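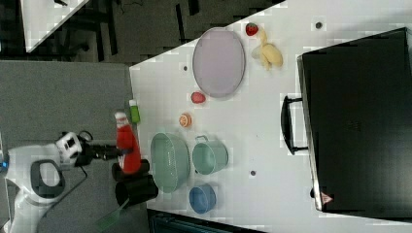
제목: 주방용품 재고 동기화 후 옵션 상품 일부가 품절로 표시됨
접수 경로: 웹 문의
제품: Rirnel 재고 연동 모듈
고객사: Prustwood
우선순위: 높음
상태: 해결됨(후속 조치 1건 남음)
담당: Baltasar Paredes

문의 내용

토요일 새벽 정기 동기화 이후 쇼핑몰 쪽 옵션 상품 154개가 품절로 바뀌었습니다. 창고 재고는 그대로이고 Rirnel 관리 화면에서도 수량이 정상으로 보입니다. 쇼핑몰에서만 0으로 나옵니다. 채반, 양념통, 뒤집개처럼 색상 옵션이 있는 상품이 대부분이고, 단일 상품은 문제가 없습니다. 수동 동기화를 두 번 돌렸는데 결과가 같습니다. 동기화 로그에는 오류가 없고 "완료"로만 찍힙니다. 주말 주문이 막혀 있어 빠른 확인 부탁드립니다.

처리 기록

09:12 접수 확인. 고객사에 동기화 로그 원본, 최근에 올린 상품 마스터 CSV, 품절로 바뀐 상품 코드 목록 요청.

09:40 로그와 코드 목록 수신. CSV는 담당자 부재로 오후에 전달 예정. 로그상 전송 건수와 응답 건수가 일치함. HTTP 응답은 모두 200. 재시도 없음. 네트워크나 인증 문제로 보기 어려움.

10:05 응답 본문 확인. 문제 상품의 응답에 "matched": false가 포함되어 있음. 연동 모듈은 HTTP 상태 코드만 보고 성공 처리하므로 로그에 오류가 남지 않음. 이 부분은 별도 결함으로 등록.

10:30 매칭 키 확인. 쇼핑몰 쪽 API는 상품 코드와 옵션명을 합친 문자열로 옵션을 찾음. 옵션명이 일치하지 않으면 해당 옵션을 미등록으로 보고, "미등록 옵션 재고 처리" 설정값에 따라 수량을 0으로 바꿈. 고객사 설정은 기본값(0 처리). 임시 조치로 이 설정을 "변경 안 함"으로 바꾸도록 안내.

10:48 고객사 회신: 설정 변경 완료. 이미 0이 된 항목은 그대로라고 함. 예상된 동작임. 원인 확인 전까지 수동 동기화를 중단해 달라고 요청.

11:20 옵션명 비교. 양쪽 화면에 보이는 옵션명은 같음("연두", "빨강", "검정" 등). 앞뒤 공백 없음. 전각 문자 없음. 줄바꿈 문자 없음. 화면에서 복사해 텍스트 편집기에 붙여 넣으면 구분이 안 됨.

13:15 CSV 수신. 인코딩은 UTF-8, BOM 있음. BOM 때문에 첫 번째 열 이름이 깨지는 경우를 의심했으나, BOM을 제거한 파일로 테스트 환경에서 돌려도 증상이 같음. BOM은 원인에서 제외.

13:50 품절 처리된 옵션명의 길이를 확인. "연두"가 2자가 아닌 5자로 계산됨. 16진수로 보면 완성형 음절이 아니라 초성, 중성, 종성 자모가 따로 들어 있음. 유니코드 정규화 형식이 다른 경우임. 쇼핑몰에 등록된 값은 NFC, CSV에 들어 있는 값은 NFD.

14:10 재현 완료. 테스트 상품의 옵션명을 NFD로 바꿔 올리면 매칭이 실패하고 수량이 0으로 바뀜. NFC로 되돌리면 정상 매칭됨. 영문 옵션명만 쓰는 상품은 정규화 형식과 관계없이 바이트 값이 같아서 영향이 없음. 옵션이 없는 단일 상품은 상품 코드만으로 매칭하므로 역시 영향이 없음. 문의 내용의 증상과 일치함.

14:35 고객사에 CSV 작성 방법 문의. 8월에 상품 사진 폴더를 정리하면서 파일명에서 상품 코드와 옵션명을 추출해 마스터 파일을 새로 만들었다고 함. 작업 장비는 macOS. 파일명 목록을 스크립트로 읽어 CSV에 기록했고, 이 단계에서 NFD 문자열이 그대로 들어간 것으로 판단. 이전 마스터 파일은 Windows에서 직접 입력한 것이라 문제가 없었음.

15:00 고객사 질문: 새 마스터 파일은 지난주에 올렸는데 왜 토요일에야 증상이 나왔는가. 확인 결과 평일 동기화는 변동분만 전송하고, 토요일 새벽에만 전체 전송을 수행함. 재고 변동이 있었던 옵션 4개는 그 전에 이미 품절로 바뀌어 있었음. 고객사는 실제 품절로 알고 있었다고 함.

15:25 조치안 전달. 내용은 다음과 같음.

1. 현재 마스터 CSV를 원본 그대로 백업한다.
2. 옵션명 열과 상품명 열을 NFC로 변환한다. Python을 쓰는 경우 unicodedata.normalize("NFC", 값)을 각 셀에 적용한다. 스프레드시트의 찾기/바꾸기로는 처리하지 않는다.
3. 변환한 파일을 "덮어쓰기" 모드로 올린다. "추가" 모드로 올리면 NFD 옵션이 남아 같은 이름의 옵션이 중복으로 생긴다.
4. Rirnel 관리 화면에서 옵션 색인을 다시 만든다.
5. 단일 상품 코드 하나와 옵션 상품 코드 하나를 골라 부분 동기화를 실행하고 응답의 matched 값을 확인한다.
6. 이상이 없으면 전체 동기화를 실행한다.

16:05 고객사 회신: 3번까지 완료. 색인 재생성 중 진행률이 멈춘 것처럼 보인다고 함. 서버 쪽 작업 큐에서는 정상 진행 중. 소요 시간은 약 9분. 화면을 새로 고치지 말고 대기하도록 안내.

16:20 색인 재생성 완료. 부분 동기화 결과 두 건 모두 matched: true. 전체 동기화 진행 승인.

16:45 전체 동기화 완료. matched: false 없음. 품절 목록의 상품 코드와 대조한 결과 수량 모두 복구됨. 고객사도 쇼핑몰 화면에서 주문 가능 상태를 확인함.

16:55 고객사 추가 문의: Keskin 배송 프로그램으로 내보내는 송장 파일에서도 옵션명이 풀어진 자모로 인쇄된 건이 있었는데 같은 원인인지. 송장 파일은 마스터의 옵션명을 그대로 가져다 쓰므로 같은 원인으로 판단. 라벨 프린터 글꼴에 따라 정상으로 보일 수도 있음. 이미 내보낸 송장 파일은 자동으로 고쳐지지 않으므로 미출고 건은 다시 내보내야 함.

원인 요약

마스터 CSV의 한글 옵션명이 NFD로 저장되어 쇼핑몰 쪽 NFC 옵션명과 매칭되지 않음. 미등록 옵션을 0으로 처리하는 기본 설정 때문에 매칭 실패가 품절로 반영됨. 연동 모듈이 응답 본문의 매칭 결과를 확인하지 않아 로그에 드러나지 않음.

제품 쪽 조치

CSV 가져오기 단계에서 문자열을 NFC로 정규화하는 수정은 개발팀에 전달. 다음 정기 배포에 포함 예정. matched: false 응답을 경고로 기록하는 수정은 같은 배포에 넣을지 검토 중. "미등록 옵션 재고 처리"의 기본값 변경은 기존 고객사 운영에 영향이 있어 이번 티켓에서는 다루지 않음.

고객 코멘트 (17:20)

복구 확인했습니다. 설정은 당분간 "변경 안 함"으로 두겠습니다. 사진 폴더에서 목록을 뽑는 스크립트에도 변환 코드를 넣었습니다. 한 가지만 더 여쭙니다. Oterden 창고 쪽은 별도 마스터 파일을 쓰는데 그 파일도 변환해야 하나요?

답변 (17:34, Baltasar Paredes)

해당 파일도 같은 스크립트로 만들었다면 변환이 필요합니다. 직접 입력한 파일이면 그대로 두셔도 됩니다. 확인하려면 옵션명 열에 LEN 함수를 적용해 보십시오. 화면에 보이는 글자 수보다 큰 값이 나오면 NFD입니다. 파일을 첨부해 주시면 이쪽에서 검사해 드리겠습니다. 설정을 "변경 안 함"으로 두시는 동안에는 쇼핑몰에만 남아 있는 단종 옵션의 재고가 자동으로 내려가지 않으니, 단종 처리는 쇼핑몰 관리 화면에서 직접 하셔야 합니다.

후속 조치: Oterden 마스터 파일 수신 대기. 수신 후 검사 결과를 이 티켓에 추가하고 종료.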